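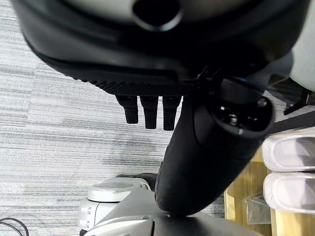

Open day at Curneo, upstairs.

24/07/2023
By Rigoberto Ayala

I have been drinking Curneo tea for many years, and I always imagined that it came from a big gray factory with smoke. In reality the blending house is a modest brick building behind the bus depot, and I walked past it two times before I saw the sign. They open the doors to visitors twice a year, in January and in summer. The winter date was full when I tried to register, so I had to wait for this one.

Our group was led by Jarrah Kingi, a blender who has worked in the house for 22 years. She speaks quickly and does not repeat herself, so I wrote as much as I could in my notebook. She began with the question which I think everybody wanted to ask: why does a blend taste the same each year, when the leaf from the gardens does not? Her answer was that the recipe on paper changes all the time. A wet season gives a softer leaf, and then she must take a little more from another garden to bring back the strength. What stays fixed is the taste in her memory, and also a small tin of the previous batch, which she keeps for comparing.

Then we had the tasting, and for me this was the best part of the day. The cups are white and without handles, and the tea is made much stronger than at home. You take it from a spoon with a loud noise. I was shy about this noise in the beginning, but after the third cup the whole group was doing it without shame. We tried a breakfast blend next to the single teas that go into it. One of them was so bitter that I could not understand why anybody would buy it, and then Ms. Kingi poured the finished blend and I could find the same bitterness at the back, quite pleasant now.

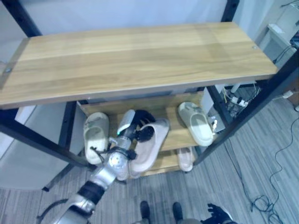 Tea takes the smell of everything near it, and a large part of the visit was about how to prevent this. Perfume is not allowed for the staff, and we were asked in the invitation to come without it also. Ms. Kingi told us about a delivery which stood one weekend beside a load of cardamom and had to be sold cheaply as spiced tea. She is strict about furniture too. The shelving upstairs is a black metal frame with light wooden boards, fixed with small screws, and when I asked if the wood does not give its own smell, she said that I could put my nose on it. I did, and I noticed nothing at all. At home my tea stands next to the coffee, and I will have to move it.

The blending drum was stopped for the open day, which was a small disappointment. It can turn 1000 kilos in one batch, slowly, so that the leaves do not break. We were shown the dust that is collected afterward — it goes into the cheapest tea bags, and she did not try to hide it.

The shop is by the exit and takes only cards. I bought the breakfast blend and a packet of the bitter one, because I want to try mixing them in my own kitchen. Registration for the winter visit opens in the fall, and I recommend to write early.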